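Home | Issues | Submit | About | Contact

Menu wording and dish choice in small-town restaurants: section 3, Findings from Trastwood and Flivelstead
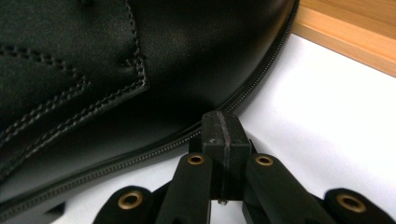
Figure 1. Black leather bag, stitched panel and zip.

3.1 What was ordered

The till records gave 2912 main courses over the study period, of which 1393 came from the Trastwood site and the rest from Flivelstead. Both kitchens cooked from the same recipe cards. Same suppliers, same plate sizes. The only planned difference was the menu text. Trastwood used short names (braised lamb, white beans, mint). Flivelstead used the long form, with the cooking method and where the lamb came from and a line on how the chef liked to eat it.

We had expected the long form to push people towards the dearer dishes. It did, a bit, for the lamb. Not for fish. The vegetable mains went the other way and sold better with the short names, at both lunch and dinner. Pillai's earlier pilot at the Nultis canteen found the same for soups, though that was a queue-and-tray setting and diners there had only a board to read from.

One dish has to be treated with care. The barley and mushroom plate was off the menu at Flivelstead for part of November when the oven was being repaired, and its numbers are left out of the comparison. It stays in the totals.

3.2 What diners said

219 diners filled in the table card. Return was better at dinner than at lunch, as you would think, people in a hurry at lunch do not fill in cards. The card asked which dish they had, whether they had read the whole menu, and whether the dish was what they expected. There was a blank space for comments.

Most comments were on food and not on wording. Salt, mainly. Portion size next. Where wording did come up, it was nearly always a complaint that something named on the menu could not be tasted on the plate. Fennel pollen was named repeatedly. So was smoked butter. A typical comment from Flivelstead: "lovely bit of fish but where was the smoke". No comparable remarks from Trastwood, where the short menu said only fish, potatoes, greens.

This fits the view in Kwok's kitchen interviews that every named ingredient is a sort of promise. Cooks at both sites disliked listing more than four things per dish. One sous chef put it down to service: if it is on the menu someone will ask for it to be left off, and then the sauce has to be made again. Others said the long descriptions were fine for the set dinner but silly for a weekday plate of lamb.

3.3 Waiting staff

Staff filled the gap in both directions. At Trastwood they explained the dishes at the table, and the explanations got longer as the weeks went by — by the end some were close to the Flivelstead menu text, word for word in places. At Flivelstead staff tended to shorten. "It's the lamb, basically." So the two conditions were less far apart in practice than on paper, and the differences in 3.1 are probably on the low side because of it.

We did not script the staff. Perhaps should have. The owners of both sites were against it and Pillai agreed that scripted service would have changed the meal more than the menu did. Kwok took the opposite view and the point is picked up again in section 5.

Staff were also asked which dishes they recommended when a diner could not choose. Answers followed what they had eaten themselves at the staff meal. The lamb was hardly ever served at staff meal, being expensive, and it was hardly ever reccommended. The bean stew was served constantly and recommended constantly. Menu wording seems to matter little against that.

3.4 Balance of flavours

The cards had a second question on whether the parts of the dish went together. Answers here were high throughout and do not separate the sites, so the food itself was seen as equally good in both places, which was the aim of using shared recipe cards. Two dishes drew mixed answers. The beetroot starter, where the horseradish was too strong for many, and the pear pudding, which several diners wanted sharper. The kitchens changed neither during the study, though the Flivelstead pastry cook did ask.

Koutsoukos, the third site, withdrew before the menus were printed and has no data here. It's draft menu is kept with the study papers and was used only to check the wording rules.

3.5 Limits

Two restaurants, one season, one set of recipes. Regulars were not told apart from first-time diners and a regular may not read the menu at all. Prices were held the same at both sites, but Flivelstead is the poorer town for passing trade and its dinner bookings lean towards birthdays and family meals. Larger tables order differently — more sharing, more puddings, someone always has the steak. Drinks were left out entirely.

Related articles
Naming the supplier: do diners notice?
Staff meals and what waiters recommend
Soup boards at the Nultis canteen: a pilot
Salt, portion size and the comment card
Set menus in small dining rooms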